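Game Production 2: Porting and Performance
Week 5 handout
Instructor: Yamuna Shenoy

Reading before class: chapter 11 of the course pack, up to the section on shader variants. Skip the part on cloud builds.

1. What a port has to keep

A port moves a finished game to hardware it was not designed for. The first job is to write down what must stay the same. For a rhythm or racing game this is usually input timing and frame rate. For a turn-based game it may be text size and save compatibility. Put the list in order before anyone touches the code, since the items at the bottom are the ones you will cut from.

Our running case is Clama, a side-scrolling puzzle game made by the studio Gasow for desktop PC and later moved to a handheld. The team put frame rate first, controls second, and lighting last.

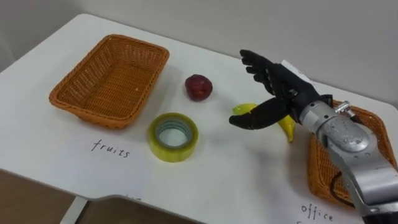 2. Frame budget

At 60 frames per second you have 16.7 milliseconds per frame. At 30 you have 33.3. Everything has to fit in that time: game logic, physics, animation, audio updates and the draw calls. If the CPU and GPU work in parallel, the slower of the two sets your rate.

Measure on the target device. A desktop profile tells you which functions are expensive relative to each other, but the totals will be wrong. Handhelds also slow down as they heat up, so run a test for at least half an hour before you trust the numbers.

In the Clama port the worst level drew 4,000 separate objects per frame. Most were small background pieces sharing one material. Batching them brought the CPU side under budget without any change to the art.

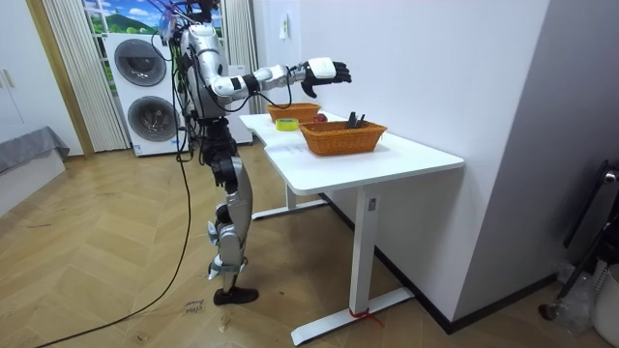

3. Resolution and text

Dynamic resolution lowers the render size when the GPU falls behind. Draw the interface at full size on top, or menus will blur during busy moments. Check all text at arm's length on the real screen. Thin fonts and gray on gray are the usual failures.

4. Loading and memory

List every asset held in memory at the level's peak. Look for duplicates, uncompressed audio, and textures larger than they ever appear on screen. Onska, the second case in the course pack, shipped with 2 copies of its full soundtrack in memory.

5. Assignment

Profile the sample level in the Trình engine on a lab handheld. Hand in:
- one page of measurements, with device settings
- a ranked list of what the port must keep
- one change you made, with timings before and after

Due 11/06/2023 at the start of class. Work in pairs is fine; put both names on the first page.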